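Trockner im Waschkeller: pro Ladung zahlen oder Pauschale?
447 Aufrufe · 9 Antworten · 2 mal geteilt

loan_ung
Hallo zusammen, bei uns im Haus wird gerade gestritten. Bisher war der Trockner in den Nebenkosten drin, ab Juli will die Verwaltung 2,730 Euro pro Ladung. Krumme Zahl, fragt mich nicht. Wie läuft das bei euch?

Deok-su
Pro Ladung, ganz klar. Ich hänge alles auf und habe jahrelang die Handtücher der anderen mitbezahlt.

nuria.a
Mit zwei kleinen Kindern und ohne Balkon sieht das anders aus, Deok-su! Bei uns kämen da locker rund 700 Euro im Jahr zusammen. Eine Pauschale nach Personen fände ich fairer.

Deok-su
Wer mehr trocknet, zahlt mehr - was ist daran unfair?

quyen_tu
Lasst euch erst mal zeigen, wie die auf den Preis kommen. Wir haben bei der Gadetti nachgefragt, danach war es plötzlich deutlich billiger.

Tuan_H
Und klärt gleich, wer sich ums Gerät kümmert. Bei uns in der Sirano-Siedlung steht das in der Hausordnung, seitdem gibt es weniger Zoff.

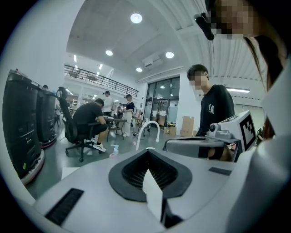
Schwarzes Gitter im grauen Gehäuse

nuria.a
Ja, das mit der Hausordnung gefällt mir. Bei uns gibt es nur einen Zettel an der Tür, den keiner liest.

loan_ung
Danke euch! Ich schreibe heute Abend der Verwaltung und frage nach der Kalkulation. Pauschale wäre mir trotzdem lieber.

Deok-su
Mir nicht :)

2 Kommentare ausgeblendet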